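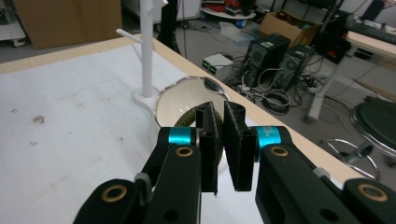
Dark green with speckles, between the black pads.

I have been trying to settle on a paint color for the back hallway since October. It's a narrow space with one door at each end and no window, and the old cream had gone yellow above the radiator. I bought three sample pots at Zelenák and painted squares on both long walls, then left them up for a while so I could see them in the morning and again with the lamp on.

The first was a gray called Litau. It was fine by day and looked like wet cement after 6 p.m. The second was a dark green, number 161 on the Drinum card, and I liked it right away. My sister-in-law Ľubica Říha did not. She said a hallway that narrow would feel like the inside of a bottle.
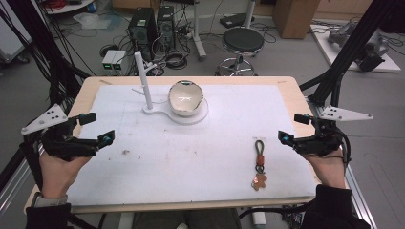 She had a point about the ceiling, at least. It's low at the far end where the stairs cross over, and any dark color stops looking good there. I tried taking the green up only as far as the coat hooks, with white above, and that helped more than I expected. I still have to sand the line where the old wallpaper border was – it shows through everything. 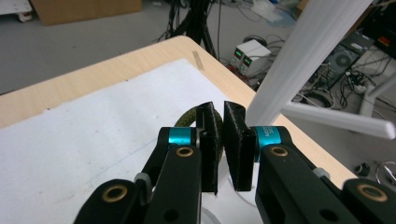
The third pot was a turquoise, which I only bought to make up the set. On the wall it was too much. Next to bare wood it's a different color altogether, and the turquoise against the light tabletop in the photo is close to what I mean. So I may use it on the inside of the shoe cupboard, where the boards are pale and unpainted. The walls are going green to the hooks. One can should cover it, with the leftover for the door frame, and I'll start on the sanding once the coats have been moved upstairs.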